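About Hevach

Can a machine do the chores yet? Hevach is a small company that has spent a good while on that question, and we still get excited about it most mornings. The short version is some of them, sort of, on a good day. The long version is this page.

What we do

We work on laundry and bedrooms. Floors are mostly looked after (there are plenty of decent robot vacuums) and dishes have had a machine for decades. Clothes are another matter! A shirt has no fixed shape. Pick it up by the collar and it's one thing, pick it up by the hem and it's something else, and a dark one dropped on other dark ones can be very hard to find the edge of, even for a person in a hurry.

So we start with people. Our home program, Zalodano, records ordinary handling of clothes with a hand-held gripper, in real bedrooms with the usual pile on the bed. We've logged 4,000 short recordings so far, and we love how different they all are. One home keeps the quilt at the foot of the bed, another has three pillows and a cat.

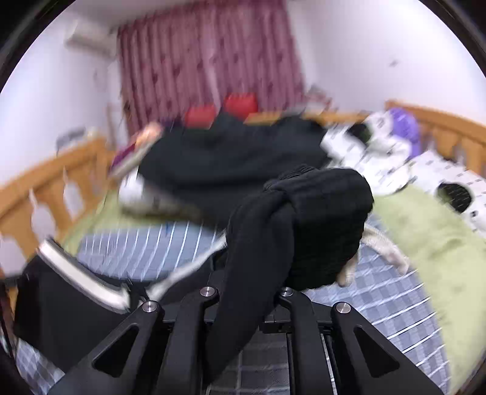
Where the machines are up to

Our arm is called Ernar, and it lives on a bench in our workshop. As of Tuesday, November 4, 2025, this is how it's going:

Picking one garment out of a heap: pretty good, and better every month. Thick fabric is easier than thin.

Laying a garment flat: good with towels and pillowcases, patchy with anything that has sleeves.

Folding a T-shirt: yes, in 2 minutes. We know. You can do it in a few seconds while talking on the phone.

Folding trousers with a stretchy waist: not reliably. The waistband springs back and the whole fold goes with it.

Making a bed: no. We'd love to be further along, but a fitted sheet beats us every time.

On the shop floor the picture is brighter. Our sister project, Sezer, sorts clean linen for commercial laundries, where the lighting never changes and every item is one of 13 known types. It's steady, useful work, and it has taught us a lot about grip and about when to let go. Homes are harder — the colours are all over the place, patterns sit on top of patterns, and a black jumper can turn up on a busy printed cover with half of last week's washing behind it.

We think that's the fun part. When Ernar handles something it hasn't met before, the whole workshop stops to watch.
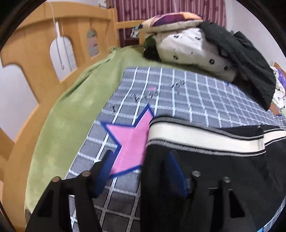
One parent in the Zalodano program told us that she'd happily wait 40 minutes for a robot to fold a single basket, so long as she didn't have to be in the room, and that speed matters far less to her than having the socks come back in pairs.

We've taken that to heart, and pairing socks went on the bench in June. Plain ones are going well. Stripes are still a muddle.

Come and see

The workshop opens to visitors once a month, and you're welcome to bring a garment you think Ernar can't manage. Hoodies are popular. If you'd like to join Zalodano from home, send us a note through the contact page and tell us a bit about your laundry routine, however messy it is.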